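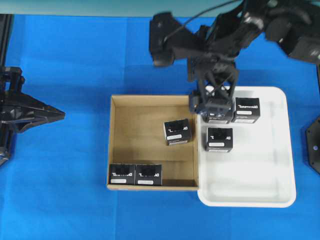

Cardboard box on the left, white tray on the right, three motor boxes in each, with the gripper over one of those in the tray.

Teaching a box-to-tray transfer by remote control

This page covers recording demonstrations for a simple sorting job: moving small boxes one at a time between a cardboard box and a plastic tray. You steer the arm yourself, the software records what you do, and the recordings are used to train a policy that does the job without you. Read the Zulholm setup page first if your arm is not yet calibrated. Everything below assumes the arm homes correctly and the gripper opens and closes on command.

Last revised 12 March 2023 by Agathe Marty.

What you need

A follower arm with a two-finger gripper
A leader arm, or the Pilik hand controller
A camera looking down over the work area
A plain cloth, large enough to cover the whole reach of the arm
Two shallow containers
Six small boxes of the same size

We use the small black boxes that servo motors ship in. They have a bold white logo on top and a white label near one edge, so you can tell from the camera view which way each one is turned. Leave the motors inside. An empty carton slides away when a finger touches it, and you end up recording a lot of chasing.

Step 1. Set up the work area

Lay the cloth flat and pull out the big folds. Small creases are fine. Blue works well with black boxes and a black gripper; we tried gray first and the fingertips were hard to make out on video.

Put the two containers side by side with their walls touching. If there is a gap, a box will sooner or later be dropped into it. Tape both down from underneath, and make sure every corner of the tray is within reach with the gripper pointing straight down. Run the arm to all eight corners by hand before you record anything.

Step 2. Check the camera view

Open the viewer and look at the picture the policy will get. Both containers have to be fully visible when the arm is parked. During the grasp the fingers will hide most of the box they are over. You can't avoid that with a single overhead camera, so keep the approach consistent: come down from above, with the wrist held the same way every time.

If you have a wrist camera, turn it on now. Adding it halfway through a data set means throwing out the first half.

Step 3. Practice without recording

Do 15 transfers with recording off. The leader arm feels lighter than the follower and most people overshoot at the start. Sylvain Hoarau suggests resting your elbow on the table and moving from the wrist for the last inch or so. It helps.

Learn the grip closing speed as well. The trigger is not linear — nothing happens for the first third of its travel, then the fingers close quickly.

Step 4. Record

1. Park the arm.
2. Place the boxes. See "Starting positions" below.
3. Press the left pedal to start the episode.
4. Move over the nearest box and stop briefly above it.
5. Lower, close, and wait until the fingers have stopped.
6. Lift straight up until the box clears the container wall.
7. Move across, lower, and open.
8. Lift straight up again before going back for the next box.
9. When the last box is down, park the arm and press the left pedal again.

Press the right pedal to throw out the episode. Do this if you bump a wall hard, or if your hand slips on the leader. Do not throw out an episode only for a missed grasp. If you miss, back off, line up again and carry on. Those recoveries are useful to the policy, and the first Flilden data set had almost none of them.

Keep a steady pace. Long pauses while you think get learned along with everything else, and the arm will later stop in midair for no visible reason.

Starting positions

Vary them. Put some boxes in the corners, some against each other, and some out in the open at a slight angle. Two boxes pushed together into a corner is the hardest case for this gripper, because one finger has to fit between them or the pair has to be gripped across the other way. Record more of these than you think you need.

Vary how many boxes begin on each side too. If every episode starts with a full cardboard box and an empty tray, the policy has trouble when it is started partway through the job. We record some episodes from an even split.

How many episodes

For this task we ask each operator for 100 good episodes, in blocks with a break between them. Our current set has 3039 episodes from several operators. A first policy that works most of the time needs far fewer; Viorica Olteanu got usable results from one operator's recordings alone.

Step 5. Review before training

Play back every episode at double speed in Rey. Look for dropped frames, a container that has shifted, and hands or sleeves entering the picture while the pedal is on. In the July batch we removed 53 episodes where the tape had let go and the tray crept to the right over the session.

Common problems

Box turns in the fingers on lift: you are gripping too near one end. Aim for the middle of the logo.

Gripper catches the container wall: lift higher before moving across. If it keeps happening, use a container with lower sides.

Follower lags behind the leader: check the power supply first, then the cable over the upper arm. A cable pulled tight will hold the shoulder back.

Episode will not save: the disk is full, or the wrist camera has lost its connection. Restart the recorder and check both.

Training settings are on the next page.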